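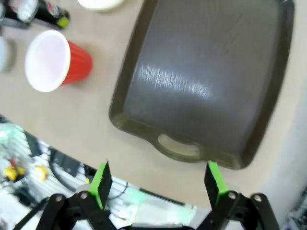

A serving tray with an oval handle, a red cup and other tableware on the table in Prakivden.

Prakivden neighbours' kitchen will lend tableware from October

People in Prakivden who plan a family party, a school evening or a street lunch can soon borrow the tableware for it without paying. The neighbours' kitchen on Pletura Street will open a lending shelf in October, with trays, plates, bowls and cups which can be taken home for up to 3 days.

The idea came from Homa Ebrahimi, who cooks at the Thursday-free lunch table, as the regulars call it, and who has organised the summer meal in the street for several years. After the last one, she says, the guests left behind so many bags of throwaway plates that the bins were full before the music had stopped.

"We had 100 guests and I think every person used three plates," Ebrahimi told us. "At home we would never do this. So I asked, why do we do it outside?"

Most of the things were given by families in the area. The rest was bought with a grant of 1,000 euros from the district, and the shop Srour gave a lower price for the large trays. They are plastic, with a raised rim, and the handle is a hole cut in the end, so that one person can carry the food from the kitchen to the garden. The red cups with ridges are for cold drinks only. Glass is not lent for the moment.

Everything was put out on the tables last week to be sorted, and there was some discussion about what to keep. Samer Matar, who will look after the bookings, wanted to take only pieces that can be stacked. Others preferred to keep the odd bowls and plates too, also when they do not match – and in the end these stayed.

The borrower pays a deposit of 30 euros and receives it back when the things are returned clean. If a cup or plate is broken, a small amount is kept. For larger parties Matar asks to be told two weeks before, as the trays are few and the end of the school year will surely be busy.

The kitchen is also looking for a second cupboard. The present one came from the old Hultar bakery and its lower door does not close well, so the plates are now kept in boxes under the window. Anyone who has a dry cupboard with strong shelves can leave a message at the kitchen.

The lending shelf will be open in the evening from 5 to 7, on the same days as the lunch table. Bookings can be made at the counter or by telephone. Tablecloths are not included for now, but Ebrahimi says she has already been offered some, and that she will decide after the first month who is going to wash them.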